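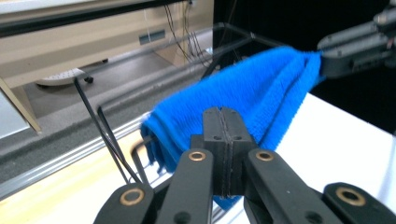

Home Projects Reports Contact Search this site Enter keyword

Kadrić Linen Reuse - Progress Report to the Madach Fund, August

Sorting and grading of donated bath linen continued through the period. Terry cloth remains the largest category received and the slowest to grade, as pile, edges and seams are each checked before a piece is assigned. The blue towel folded lengthwise is typical of the borderline group: the looped pile is thick, but one end is slightly frayed, with a few loose threads. Under the current rules a towel in this state goes to trimming and re-hemming and is not downgraded to cleaning cloth.

Throughput. About 900 pieces were graded against the plan agreed in spring. Siham Rizk revised the grading sheet to 7 condition codes, and two earlier codes for edge wear were merged. Regrading of older stock under the new sheet is complete for hand towels and still open for bath sheets.

Repair. Bheki Modise reports that re-hemming takes 16 minutes per bath towel, including trimming and pressing. The target was lower. Most of the excess is in pinning, where thick pile shifts under the foot. A heavier clamp has been ordered from Rimier - delivery is expected next month.

Folding and storage. Towels are now folded in thirds along the length, then stacked with the fold facing out. Shelf labels have been changed to match. The old half fold is still in use for bath mats.

Spending. Thread and hem tape are over budget, laundry is under. Angelica Dizon will submit the adjusted budget lines separately.

Next period. Finish the bath sheets, test the clamp and agree on a revised repair time with the fund.

Prepared by Karim Awad

2 comments Share Print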